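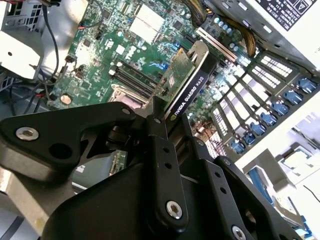
Fisow Refurbished Desktop Workstation with Quadro K620

Item number: 523
Condition: used, tested in our workshop
Warranty: 90 days
Page updated: December 16, 2020

Overview

The Fisow desktop is a used office workstation for people who draw, design or work with several large documents open. We take these computers from companies that change their equipment, we clean them inside and we test them before they go in the shop. It is not a machine for new games. For technical drawing, photo work and normal office tasks it does its job well, and it stays quiet on the desk.

The graphics card

Each unit is sold with an NVIDIA Quadro K620 already seated in its slot on the motherboard. You can read the name on the black shroud of the card, so it is easy to check that you received the correct model. The card takes its power from the slot and needs no extra power cable.

If you want to take the card out later, please first remove the screw at the rear bracket, then release the catch of the slot, then pull the card straight up with two hands. Do not hold it by the small components on the edge of the green board. The best places to hold are the shroud and the metal bracket.

The motherboard

The board is a green one with place for later changes. The memory slots have latches at their ends, and the SATA connectors are bright blue, so you find them quickly also with poor light. The coin-cell battery lies on the board near the side and can be changed with the fingers. We put a new battery in every unit, and you do not need to set the clock again when it arrives.

The thicker cables are sleeved in a dark braid. When you close the cover, look that no cable lies on the edge of the case, or the cover will not slide to the end.

What is in the box

Workstation with graphics card installed
Power cable, 2 meters
Sheet with our test results
Spare screws for the cover

Keyboard, mouse and monitor are not included. You can order them together with the computer and we will send everything in one delivery.

Options

Memory: please choose the amount in the menu before you add the item to the cart. We install it and test it again.

Drive: you can order with a new solid state drive from Plutier, or without a drive if you have your own. Units without a drive come also without an operating system.

Packing: the standard box is made of recycled cardboard from Sustine. For long transport we recommend the double box, which costs a little more.

Before the first start

Let the computer stand in the room for one hour if it was delivered in cold weather. Open the cover and press the graphics card lightly with one finger at each end. In transport a card can move a little in the slot, and then the monitor stays black. Connect the monitor to the card and not to the connector on the board.

Delivery and returns

Orders are packed by Mabaso, our partner for storage and transport. Orders paid before noon leave on the next working day. In November and in the weeks after it there are more orders than usual, so please count with a small delay.

You can return the computer within 15 days if it does not fit your needs. Please send it in the original box with the card installed. For a fault under warranty, write to us first with the item number and a short description of what happens, and we will send you the return label.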